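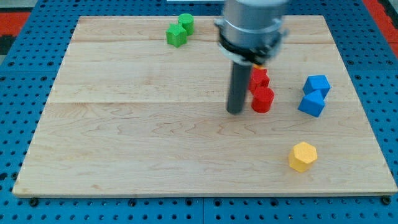 Week 6: Wood and moisture
Notes by Babita Kanaujia

Wood takes in and gives off water until it matches the air in the room. Most of the movement is across the grain. Along the grain there is so little that we ignore it in this course.

Worked case: a flat-sawn panel 950 mm wide moves 16 mm between February and late summer. Fixed hard at both edges, it will cup or split. Fix it at the center and leave 8 mm free on each side.

Terms to know: equilibrium moisture content, tangential, radial.

Read chapter 2 before lab. Bring your offcuts — labeled, with the grain direction marked.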